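Tuesday, 9.40 am. Records bench, Menbridge

Finally got the whole Wolde inquiry release through the scanner and into Clurkeo last night, and I am very pleased with how it has come out! 2,590 pages according to the council's covering letter. Our count is 2,589. I ran it twice to be sure, then went through the page stamps by hand with a coffee, and the gap is in bundle F: the stamps go from 1140 to 1142 with nothing between them. Could be a blank they pulled, could be a numbering slip at their end. I've written to the records office to ask for 1141 by stamp number and kept the wording dull on purpose.

Settings for anyone repeating this: 300 dpi, greyscale, deskew on, despeckle OFF. Despeckle was eating the full stops and, worse, the faint pencil in the margins of the warrant applications. With it off the text recognition gets a bit noisier but the pencil survives, and the pencil is where the good stuff is (see the initials on the second application, same hand as the one in the draft minutes, I think. Lajos is less sure). 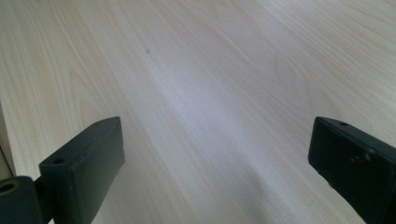

On to the redactions. Lajos Szalai had the lovely idea of comparing black-bar lengths against the typeface, so we can at least rule names out. We tried it on a batch of 50 bars where the same passage turns up unredacted elsewhere in the release, so we could check ourselves. Long bars work nicely. Short ones are hopeless, too many surnames fit, and anything justified throws the spacing out completely. So: fine for saying "this can't be the same person as in paragraph 12", no good at all for saying who it is. Please nobody put a guessed name in the shared notes, even with a question mark after it.

The thing I'm most excited about is the dates. Once Kustar had sorted everything by the date on the document (as opposed to the order the council sent it in) the renewal request lands before the meeting that was supposed to have approved it. Only by a day, and one of the two dates is handwritten and might be a 4 or a 9, so I'm not getting carried away. But it does match the complaint in the opposition members' letter, which I'd half written off as noise!

Problems: Kustar drops the sort if you close the tab. Export first. Also two emails in bundle C are duplicates with different redactions, so don't let the de-duplicator loose on them, we want both.

To do
- chase 1141 if no reply by the end of the week
- better scan of the handwritten date, 600 if the machine will stand it
- Lajos to try the bar test on unjustified pages only
- ask the clerk whether the April minutes were ever signed

5.15 pm. Quick reply from the records office, they are "looking into" the missing page. Rescanned the date. Still a 4 or a 9, though the top does look a bit more closed than it did this morning. Both scans saved in the bundle D folder.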